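Chapter 4

Where Did I Put That? Memory, Places and the Things We Lose

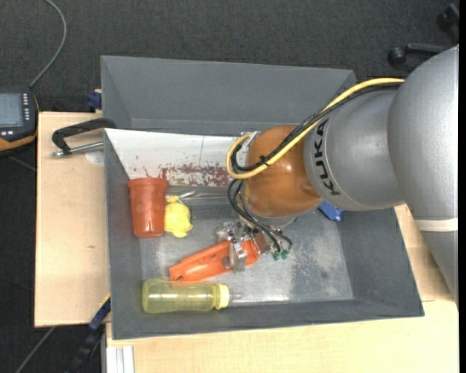
I lose my keys about as often as other people brush their teeth. I've lost them in the freezer, in a boot, and once in the hand I was using to lift the couch cushions. So when the publisher asked me which chapter I wanted to write first, I picked this one, and then I couldn't find my notes for it (they were under the cat). What I want to do in these pages is look at how we remember where things are, and why it goes wrong so often when there's nothing the matter with us. Think of a big open gray bin with tall sloping walls and a few objects lying on the floor of it. If I ask you tomorrow what was in there, you'll probably manage one or two. If I ask you which one was closest to the near wall, you'll pull a face. Those are two separate questions as far as your brain is concerned, the what and the where, and most of this chapter is about how the two get stuck together.

Let's start with my kitchen, which I know better than any laboratory. I've lived in the same house in Tillcombe for a long time, and I can get a glass of water in the dark without touching a wall. I don't picture the room while I do it. My feet know it and my hand knows how far up the cupboard is. Then last October my sister-in-law Sanne Desmet came to stay and very kindly moved the glasses to the shelf by the window, where they make much more sense. I opened the old cupboard every single morning for weeks! I knew perfectly well where the glasses were. I could have told you on the phone. But the knowing that I could say out loud and the knowing in my arm were two different kinds of knowing, and the arm was slower to get the news.

Psychologists have names for these. The kind you can say out loud is called declarative memory, and the kind in my arm is called procedural memory. You'll meet both words again in section 4.3, so don't worry about learning them now. Just hang on to the glasses.

A student of mine, Hiu-tung Wu, tried a little project on this when she was in her second year. She asked 25 people in her dorm to sit in the lounge and draw, from memory, the front desk they all walked past several times a day. They got the desk itself right, and the big plant next to it. Hardly anyone drew the fire extinguisher on the wall behind it, which is bright red and about as easy to miss as a bus. It's a small study and she'd be the first to tell you so, but you can try it yourself at home. Draw your own bathroom shelf before you read on. Then go and look.

What's going on there? Part of it is attention. You can't bring back what you never took in, and we take in far less than we think we do. When you put your keys down while talking to somebody, your mind is on the talk. The putting-down happens, but there's almost no record of it. Later on it feels as if you've forgotten where the keys are, when the truth is that you never really learned it in the first place. I find this quite cheering - it means my memory is fine and I'm only rude to my keys.

The other part is that one day gets mixed up with the next. Sérgio Lobo, who taught me most of what I know about this subject, parked in the same lot in Andmont for his whole working life. It had 111 spaces. He always said that finding his car was easy in his first week and got harder every year after that, and I used to think he was just complaining. But look at it from the memory's side. In week one there are five parking spots to remember. After ten years there are thousands, all of them on the same asphalt under the same lamps, and the only one that's any use is this morning's. The older ones get in the way. We call that proactive interference, and we'll take it apart slowly in section 4.4, with a card game you can play with a friend.

So, a quick word on the order of things. Section 4.1 is about attention and what gets in. Section 4.2 is about landmarks, and why you give directions by the bakery while your uncle gives them by north and south. After that come the two sections I've mentioned already, and 4.5 is on old tricks for remembering, including the one where you walk through a house in your head and leave your shopping list on the furniture. I was very snooty about that one until I used it for a wedding speech.

Before you turn the page, do one thing for me. Write down where you think these are at this moment: your passport, a pair of scissors, a working pen, and the last birthday card anyone gave you. Put the list inside the back cover of this book. We'll go and check it in section 4.5.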